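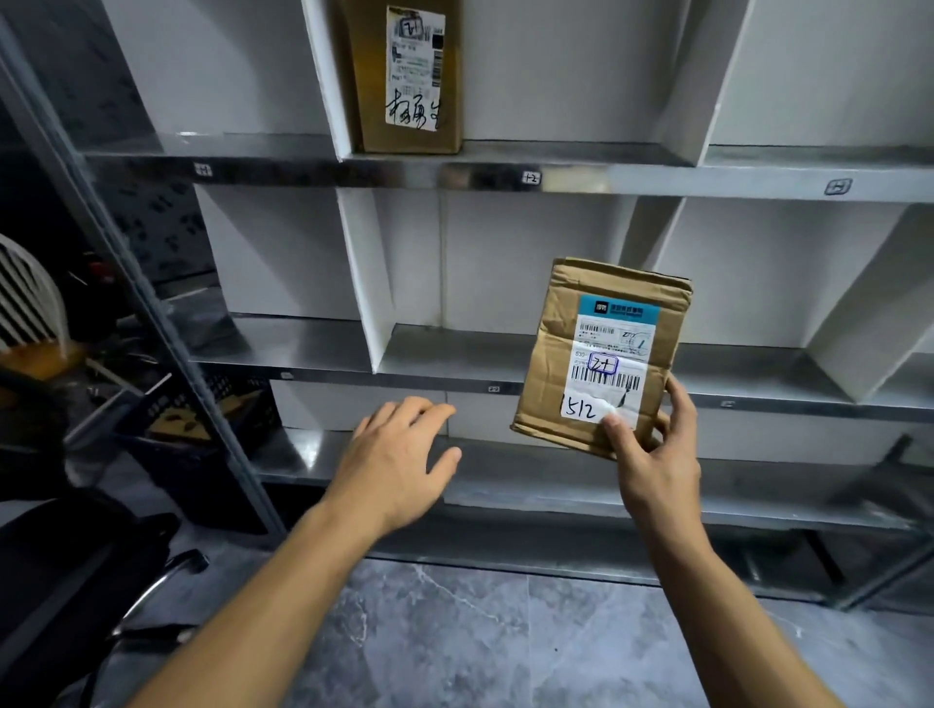
Ticket 1180
Opened by: Parcel counter, Lokholm
Category: Storage / shelf positions
Priority: 2
Status: Open, awaiting parts
Date opened: August 2021

Fault
Parcels booked to one shelf position are being found in the cubby next to it. The Trultirent stock list shows the right position, but the parcel is one place to the left or right of where the list says. There were 6 cases before this ticket was raised. None was lost, but each meant a search of the whole row while the customer waited.

Background
The dividers were moved in February to take wider boxes. The position tags stayed where they were on the front lip.

Checks made
Stock list compared with the shelf plan. No errors.
Handheld scanner tested on a Hajji label and a Clisora label. Both read first time.
Tag positions compared with the dividers. Two tags sit closer to the neighbouring cubby than to their own.
Spare tag stuck to a clean offcut of shelf edge and left overnight. Holding.

Cause
Tag spacing no longer matches the cubby spacing. Staff go by the nearest tag, so the error depends on which side they approach from.

Action
1. Clear one row at a time and update the list before moving to the next.
2. Peel off the old tags and wipe the metal lip with spirit. Let it dry.
3. Fix each new tag at the left-hand divider of its cubby – not in the middle.
4. Use printed tags only. Handwritten ones are to be replaced as they are found.

Update
Tag stock ordered in the larger size. The printer template still has the old width and cuts off the last digit, so the margin needs changing before the batch is run. Ticket stays open until the lower rows are done.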